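Old desktops get a second look at the Skenar Street repair night

Sunday, June 7, 2026
By Leonie Whitelaw

The computers come in the way old computers always do, which is to say in the arms of people who have been meaning to bring them in for years. Some are wrapped in bath towels. One came in a stroller. By half past six there was a line down the steps of the Branden Building, and almost everyone in it was telling the person behind them that the machine had been perfectly fine until it wasn't.

The desktop drive, now in its third year, takes in towers that households and small offices have given up on, opens them, and sorts out which can go back to work and which are worth more in parts. The target for this year is 500 machines by November. The tally on the wall stood at 255 when the doors opened, written in green marker by somebody with strong feelings about the shape of a five.

Elin Lougher started the drive after clearing out the back office of a flooring business and finding four towers under a desk, none of them plugged in, one of them serving as a footrest. She has firm views on what people throw away.

"They'll keep a drawer of dead phone chargers forever," she said. "Then the fan gets a little loud and the whole computer goes to the curb."

The fan, she said, is usually dust. Dust is the great theme of the evening. The group has a small compressor for it and a rule that it be used in the yard, a rule that dates from the first month and from one particular tower that had lived next to a parakeet.

The work itself is slower than visitors expect. A tower gets a paper tag, then goes on its side with the panel off. Memory comes out and is tested. The drive is wiped or, if the owner would like to watch, drilled. Graphics cards are checked by Esben Lund, who used to do this for a living and now does it, he says, for the sandwiches. Power supplies get their own bench and their own grim little sign, because those are the one part people are told not to open under any circumstances, no matter what they saw in a video.

Lund is fond of the older cases, the roomy ones with colored plastic latches that let you swap a card or a drive without hunting for a screwdriver. Newer ones look better on a desk, he allows, and he will say no more for them than that.

"Somebody thought about my fingers when they designed these," he said, patting a big beige one. "I have scars from the other kind."

He has also become the keeper of the screw jars. There are a great many screw jars. They are labeled by thread and length, and whatever does not fit a label goes into a final jar marked MANDO, after a former member who once rebuilt a tower and had nine screws left over. The tower is said to be still running at a dental office across town.

Of the machines taken in so far this year, 66 have gone out again in full working order. They go mostly to students at the adult learning center, along with a monitor, a keyboard and a sheet of instructions that Paraskevi Dimitriou has rewritten several times. The first version assumed people knew where the power switch was. The present version has an arrow.

Dimitriou teaches the evening bookkeeping class and picked up her own computer from the drive last fall. It came with a sticker from a travel agency on the front, and she has left the sticker on.

"It's fast enough for spreadsheets," she said. "It takes a moment to think in the morning. So do I."

The rest become spares. Memory and drives are the most wanted, followed by cables, which you would suppose the world had enough of. Bare cases go to Karunaratne Metals, whose truck comes by on the last Thursday of the month and whose driver has twice been handed a tower that was supposed to stay. Both times he brought it back. The second time he had dusted it.

There was a minor argument on Friday about glue. A tower had come in with its front cover held on by what looked like bathroom sealant, and opinion was divided on whether to cut it off or leave it alone and call it a feature. Lleucu Griffiths, who runs the intake desk and therefore had to write something on the tag, wrote "sealed front" and moved on to the next person in line.

Griffiths would like people to know three things before they come. Bring the power cord. Take your discs out of the drive – she has a shoebox of other people's wedding videos and would be glad to be rid of it. And if the machine has been in a garage, look inside for wildlife first. She did not want to go into detail about that last one.

Laptops are not accepted for now, and neither are printers. The sign about printers is the largest in the building and has been underlined by at least two different pens. A man turned up with one anyway, read the sign out loud from start to finish, and asked if it applied to his.

The next repair night is this coming Friday from 6:30 to 9 p.m., in the ground-floor workshop of the Branden Building, with the entrance on Skenar Street. There is no charge to drop off a tower. Anyone who wants theirs wiped while they wait should get there before eight, and parking behind the building is limited to the spaces that aren't marked for the bakery.

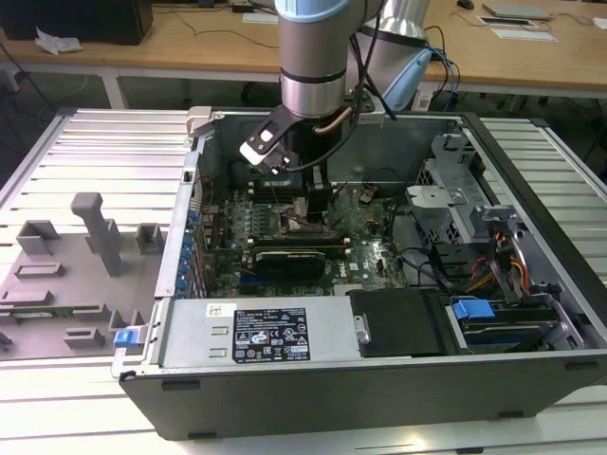 The wedding videos can be claimed at the intake desk during the same hours. Griffiths will ask for the name of the bride.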